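Household Tips: Looking After Old Bibles, Commentaries and Hymnals
Chanida Siriwan
4 minute read
Search this site Go

Most homes with a few religious books have the same ones in the worst shape: the family Bible, a commentary set bought secondhand, and a hymnal with a loose cover. The paper in study Bibles is thin and the bindings are heavy for what they hold. These tips are for ordinary reading copies. Anything rare, signed or very old should go to a bookbinder before you try anything on it.

Where to shelve them

Keep them off outside walls and away from radiators. An inside wall in a room you live in is fine. Attics are too hot and basements are too damp. Leave a finger's width behind the books so air can move.

Stand commentary sets upright and snug, but loose enough that you can pull one out by the sides of the spine. Pulling from the top of the spine is how the cloth tears. If a neighbor is packed too tight, push the books on either side back a little and take hold of the middle.

Large family Bibles lie flat. The text block in a big one will sag out of its cover if it stands for years. Do not pile more than one other book on top. I keep ours in a Vudwood cabinet with the door left open an inch in summer.

Dusting

Do it twice a year. I do mine in January and again when the windows can be open. Hold the book shut tight and brush the top edge away from the spine with a soft, dry paintbrush. A two-inch brush is a good size. Gilt edges get a dry cotton cloth and nothing else. Spray polish leaves a film and will lift the gold sooner or later.

Empty the shelf completely and wipe it with a barely damp cloth. Let it dry before the books go back.

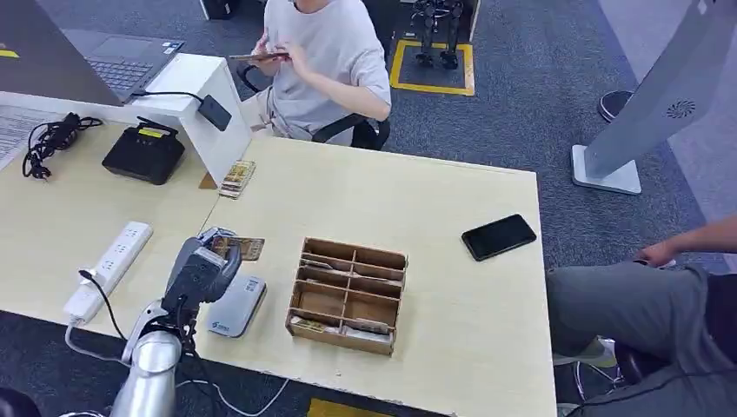
Can I use tape on a torn Bible page?

Use Japanese repair tissue and wheat paste, or a document repair tape sold for books. Ordinary clear tape yellows, and the glue soaks through thin paper and stains the verses on the other side. If old tape is already there, leave it alone unless it is peeling off by itself.

Musty smell

Check first for live mold. Fuzzy spots that smear mean the book goes in a bag, away from the others, until someone who knows mold has looked at it. For plain mustiness, stand the book open in a dry room with a fan on low, pointed at the wall. Turn to a new place every few hours.

If that is not enough, use a lidded tub. Put an open dish of baking soda in the bottom, set the book on a wire rack above it, and close the lid for a week. Do not sprinkle powder between the pages. I got 200 pages of a Psalms commentary gritty that way and was still shaking it out at Easter. My tub is an old Backlund one, but any clean tub with a lid will do.

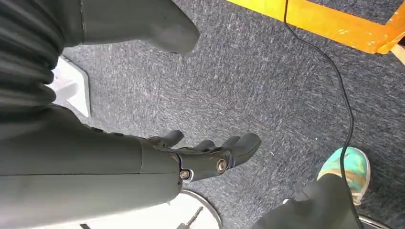 Leather covers dry out and go powdery at the hinges, and the cure people reach for is oil. Skip it. Oil darkens leather, creeps into the endpapers and attracts dirt. For modern leather in good shape, clean hands and regular use are enough. For red, powdery leather, make a wrapper from acid-free paper and leave the surface alone. Work over a table if you can. A gray carpet like the one in the photo is no place for this job, as leather crumbs go down into the pile and you will be picking at them with tweezers. Put down an old sheet if the floor is all you have.

Loose hymnal covers

A cover that wobbles but is still attached can be tightened. Roll a knitting needle in white PVA glue, slide it down the gap between the spine and the text block, and turn it as you draw it out. Use less glue than you think. Lay wax paper inside both covers, close the book, and set a weight on it overnight. A brick wrapped in a towel works.

If the cover is all the way off, tie the book with flat cotton tape, the kind sold for sewing, and put it aside for repair. Rubber bands cut into the edges and then melt onto them.

Things left inside

Pressed flowers, funeral cards, clippings and paper clips all mark the page they sit against. Take them out and put them in an envelope with the page number written on it. Newsprint is the worst for browning. One thin ribbon or a slip of plain paper is all the bookmark a Bible needs.

We use cookies to remember your settings. Accept Manage choices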